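From: Noemí Xolalpa
To: Erkstead Women's Shooting League list
Date: 11/03/2019
Subject: Re: Loaner pistols and the winter schedule

Marisol Cortés wrote:
> Can somebody tell me if we are still doing loaner pistols
> this winter? I have two coworkers who want to try a class
> before they buy anything. Also, is the start time still
> 1705, or did that change when the range changed its hours?

Marisol, yes to both. The loaners are staying and the start time is still 1705. The range closes the front door when we begin, so please have your coworkers there early enough to sign the waiver and get ear protection.

We have 3 loaners this winter, all 9mm. Brisa Zavala cleaned them after the last class and replaced the recoil spring in the one that was giving new shooters trouble. If a slide fails to close on you, keep the muzzle downrange, put the gun on the bench and raise your hand. Please don't try to fix it yourself on the line.

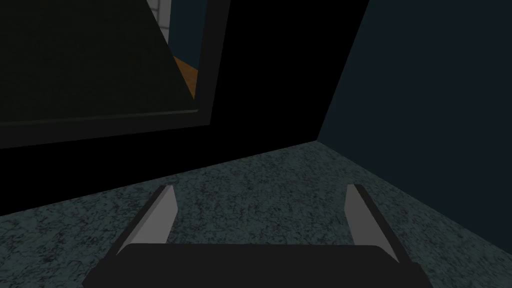
Gripper, open.

Ammunition for the loaners comes out of league money, and we have 300 rounds left from the fall. New people get one box each for the first class. After that they buy their own at the counter. Range reloads are fine in your own gun if you want to use them, but only factory ammo goes in the loaners.

On holsters: we will not be drawing from a holster in the beginner class. Montserrat Tlapale will run a separate holster session in February for anyone who has finished the basic class. Bring a stiff holster that covers the trigger guard and a belt that will hold it up. The soft nylon ones are not allowed.
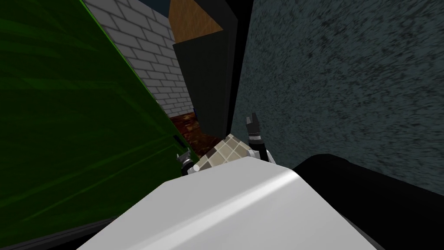
ERKSTEAD WOMEN'S SHOOTING LEAGUE | Training Team

Two changes at the range. Lane 19 is closed until the target carrier is repaired, so we will be one lane short. Marcelino Leite at the front desk has also asked us to pick up brass before we leave, including whatever rolls in front of the line. Wait for the cease fire and use the long broom for that. 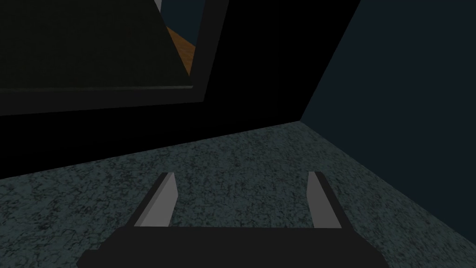

Dry fire practice is the homework for new shooters, and I get asked every year how to set it up at home. Unload the gun, check it twice, and put all ammunition in another room. Pick a safe backstop and put up a small paper target. If you practice in the kitchen, lay a towel down before you set the gun on the counter. A speckled stone countertop like that one will mark up a finish, and small pins are hard to find on it if you take anything apart. Ten minutes is plenty. When you are done, say so out loud and put the gun away before you bring the ammo back.

Marisol, send me your coworkers' names and I will add them to the sign-up sheet.

Noemí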